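19/03/2020

I spent eleven years walking routes for Plemance, and my job was checking curbs. You walked a block, wrote down where the ramp was missing and where the pole was too close to the crossing, and sent it in. Now the sidewalk robots get driven through a simulated city first, and the four of us who are left sit at desks in Stamcombe and look at what they would have seen.
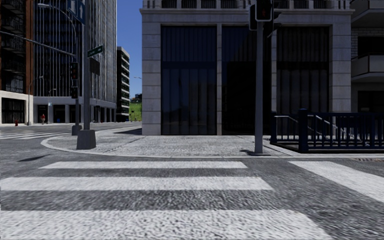 I don't miss the rain. I do think the company got the trade wrong, and I think the people at Mesorgate are about to make the same mistake.

The pitch was that 98 street corners could be reviewed in a shift, where a walker managed 12. That part is true. What went missing was the argument. Gumaro Beltrán used to come back from a route and tell the planners they were wrong, and they had to listen, as he had stood there. At a desk we get a form with 2 boxes, pass and flag. Flag too often and a supervisor asks about your rate.

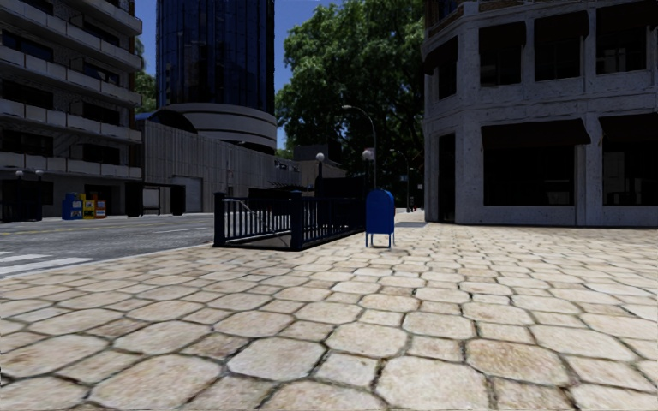

*Sidewalk in the simulated city, with the railing and mailbox to the left of the open paving.*

Crescencio Zepeda says the desk work is easier on his knees and pays the same, and he's right on both counts. But he learned what to look for outdoors – the new hires haven't, and the training is a slide deck.

My own proposal is modest. Send every reviewer out on foot for part of each month, and put a comment field on the form. I asked for both in December and am still waiting on a reply.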